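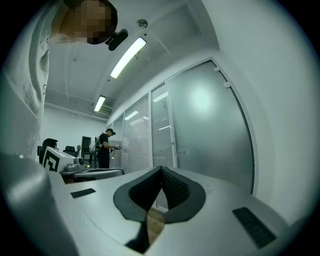 2.3 Tick collection and handling

Ticks were collected from deer and cattle pasture at Hadstead and from the wooded edge of the Histerton reserve. Both areas are grazed for most of the year, and the strip of tall grass between pasture and trees is where questing ticks are most often found. We dragged a cotton flannel cloth over the vegetation along fixed lines and stopped at set points to turn the cloth and check both sides. Ticks also climb onto the person pulling the cloth, and these were kept as a separate sample. Clothing matters for this second sample. A loose white long-sleeved top like the one in Figure 2 makes a dark nymph fairly easy to spot, although the folds of a loose sleeve have to be opened and checked one at a time. On dark or patterned cloth, nymphs are easily missed, and larvae can be hard to see on any fabric. Field staff therefore wore plain white or cream clothing on all visits, with trouser legs tucked into socks.

Each line was walked at a slow, even pace in dry weather. If the grass was wet enough to soak the cloth, the visit was put off to the next dry day. Lines at Hadstead ran parallel to the fence and were moved once, after the farm closed the lower field for reseeding. The Histerton lines were not moved. Air temperature and humidity were read at knee height at the start and end of each line.

Ticks were lifted from cloth or clothing with fine forceps and placed live in vented tubes with a blade of grass. Tubes were labeled by line and stopping point. Adults were stored singly. Nymphs from the same stopping point were pooled in groups of up to 6, and larvae were recorded but not tested. Ticks found on staff later in the day, during the evening check, were stored but left out of the density estimates, as their point of origin was unknown.

In the laboratory, all ticks were frozen and then identified to species and life stage under a stereo microscope. Mirela Peixoto made the first identification and Maiara Lacerda made the second without seeing the first. Where the two disagreed — mostly on damaged nymphs with missing mouthparts — the tick was entered at genus level only. The full collection came to 933 ticks, of which about three in four were nymphs.

DNA was extracted from whole nymph pools and from halved adults. The other half of each adult was kept in ethanol in case a result had to be repeated. We screened the extracts for bacteria known to cause disease in cattle and people, and we ran a second assay on adults to look for traces of the last blood meal. This second assay often fails in ticks that fed many months earlier, and a negative result was treated as missing data. It was not taken to mean that the tick had fed on an animal outside our reference list.

Drag sampling has known limits. It catches only ticks that are questing at that hour, and it works less well in bracken and bramble than in grass. The Histerton edge has more of both. We did not correct for this, and densities from the two areas should be compared with care. Ticks from clothing have a different bias, as they depend on the height of the vegetation and on how long a person stands in one place. For this reason the clothing sample was used to compare life stages within an area, and the cloth sample alone was used for density. Collecting stopped in December, when three visits in a row gave no ticks at either area.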